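Tote box

A tote box (also tote, tote bin, or just "the grays" in some warehouses) is an open-topped container, usually rectangular, used for holding and moving small goods by hand or on a conveyor. Sizes vary a lot. Found in stockrooms, post rooms, bakeries, libraries, laundries, and most kitchens of any size. 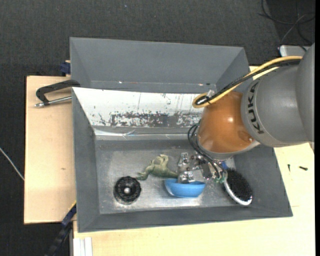
Assunta Santoro disagrees with the usual definition and would leave out anything without a handhold: a tote is a thing you tote, she writes, and if you can't get your fingers under the rim it's a tray with ambitions. Most suppliers ignore the distinction. The Ketholm catalog lists both kinds on the same page.

Name

From the verb "tote", to carry. The box sense came well after the bag sense. In older stock lists the same object turns up as a "pan", "tub", "skip" or "carry box", sometimes all four in one list. "Bin" is common but ambiguous — a bin may be fixed to a shelf, a tote by most people's reckoning may not. Trade usage is loose and no one spelling won out; "totebox" as one word is still seen on order forms.

History

Wooden carry boxes first. Nailed corners, rope or cut-out handles, heavy even when empty. Fiberboard totes with metal rims followed in mills and sorting rooms; lighter, but they went soft in damp and could not be washed. Pressed steel was used where parts were oily or hot. Steel lasted and was loud.

Molded plastic took over gradually. The Brerley works is often named in local accounts as an early user, having swapped its fiberboard boxes for plastic ones in a single February. The changeover went badly at first. The new boxes were slicker, and stacks that had stood up fine in fiberboard slid when pushed. Brerley went back to its supplier for a version with a raised lip round the base, and that lip stayed in the range.

Not every site changed. Tretcombe kept wooden boxes for glassware for years afterwards, the staff there preferring the weight.

Types

Straight-wall. Sides vertical or nearly so. Most room inside for a given footprint, but empties don't fit into each other, so a store of empty boxes takes as much space as full ones.

Nesting. Sides slope inwards toward the base, empties drop one into another. Saves a great deal of room on the return trip. Loses some capacity, and full boxes need a lid or a shelf before anything can go on top.

Stack-and-nest. Turn the box end for end and it stacks, turn it back and it nests. Often two-tone so the right way round can be seen at a glance. New staff get it wrong for the first week.

Folding. Hinged sides, goes flat. Popular for grocery delivery. Hinges are the weak point and grit gets into them.

Attached-lid. Two flaps that meet in the middle with interlocking teeth. Can be sealed with a tie. The flaps hang down the sides when open and catch on things.

Sizes

No single standard. Footprints are generally chosen so that a whole number of boxes covers a pallet with no overhang, which in practice leaves a small family of lengths and widths and a much larger spread of heights. Vaher, a mid-sized maker, listed 151 sizes at its peak and cut the range to 60 after complaints from dealers who had to hold stock of all of them. The cut was not popular either. Several of the dropped sizes were the only ones that fit older shelving, and second-hand examples now cost more than new boxes of the nearest size.

Internal size is always less than external, sometimes by more than buyers expect. Rims and ribs eat into it. Catalogs give one or the other and do not allways say which.

Handling and weight limits

Safe load depends on the box, the floor of the box, and whoever is lifting it. Makers give a load per box and a seperate load for the stack. The second number is the one that gets missed. At Ketholm the house limit for hand carrying is 20 pounds, with heavier boxes going on a cart.

Handholds may be closed (a molded recess) or open (a slot right through). Open ones are easier to grip and let in dust. Wet gloves are a problem with both.

Cleaning

Smooth-walled boxes wash best. Ribs on the outside hold dirt, ribs on the inside hold more. Food sites usually run boxes through a tunnel washer upside down and dry them on end. Old labels are the main nuisance — the paper comes off, the glue doesn't, then the next label goes on top crooked. Some sites fit a card holder and ban labels outright. Tretcombe did this and found 177 boxes in its first check with tape on them anyway.

Color

Gray and blue are the everyday colors. Red for rejects or quarantine in a lot of factories, though some use it for fire-point supplies and mixing the two systems has caused trouble at shared sites. White mostly for food. Clear boxes exist, scratch easily.

Loss

Totes leave and don't come back. They end up in garages, car trunks, under sinks, as planters. Deposit schemes help a little with trade customers, hardly at all with the public. Vaher molds the owner's name into the long side on request, minimum order applies.

See also

Pallet
Milk crate
Mail tub
Dolly (cart)
Kanban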